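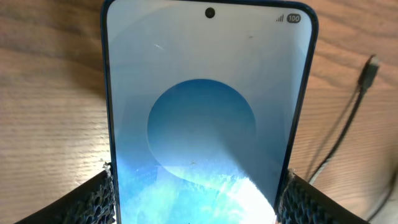
Bench tips for sharing the work with an arm

Phone intake at Brovumico used to be all hand work. Every phone was picked up, woken, looked over, wiped and set in a tray, and by the end of a shift your thumbs knew it. The arm now does most of the picking up and holding. People do the looking, the sorting and the odd cases. These tips come from the Ileck shop and the Tessier shop, and most will suit any small repair bench that has added a gripper.

Before the shift

Wipe the tabletop with a dry cloth first, then a barely damp one. Grit left on wood ends up on the glass of the next phone laid face down.

Move cables back. A charging lead lying across the table next to the phone is easy to snag, and an arm will drag it without noticing. Unplug what you can and coil it. Tape down what has to stay.

Look at the finger pads. The mesh kind frays along the edges, and you will see pale threads sticking out at the tips where they meet the phone. Trim loose threads with small scissors, with the arm stopped. Do not pull them. If the surface underneath has gone smooth, change the pad, and change both sides together so the grip stays even.

Holding the phone

Grip on the side rails. Keep the pads off the buttons if the model allows it. A phone that gets its volume key squeezed for the whole inspection will do strange things on the screen and you will waste time looking for a fault.

Glossy frames need a clean pad more than a hard squeeze. If a phone slides, clean the pad and the frame before you touch the force setting. At Ileck we turned the force up for a week in November and had 3 marked frames to show for it.

Take cases off. Put the case in the tray with the ticket.

Checking the screen

Turn the screen on and leave it on a pale wallpaper. Dust, smudges and light scratches are easier to find on light blue or white than on a busy photo.

Watch for glare. A window or lamp can wash out the lower half of a screen completely, and anything under the bright patch is unchecked. Tilt the phone or shade the lamp, then look again. A white streak that moves when you tilt is a reflection. If it stays put, wipe it. If it is still there after wiping, write it down as a scratch.

Read the battery figure while you are there. We want 40 or better before a phone goes on to the long tests. Under that, it goes to the charging shelf with a yellow tag.

Who does what

The biggest change was the pace. With the arm holding, one person can run two benches, and at first that is what everybody was asked to do all day. It was too much looking. Tharushi Fakir, who sets the rota at Tessier, now has people swap off inspection after 2 hours and go to packing or the parts counter. Missed scratches went down and so did the headaches.

Keep doing some phones by hand. Each of us takes 9 a shift from start to finish. New people need it to learn what a loose frame or a swollen battery feels like, and the gripper will not tell you either one.

Anything bent, cracked at the edge or bulging stays out of the arm. Put it in the metal bin and call the lead.

Write pad changes and drops in the bench book before you leave. The night person cannot guess. Initials are enough.

Mukley trays

The deep ones fit the arm's reach and the shallow ones do not. Stack the shallow ones under the counter for hand work. Line either kind with a clean cloth, and wash the cloths without fabric softener. It leaves a film on the frames.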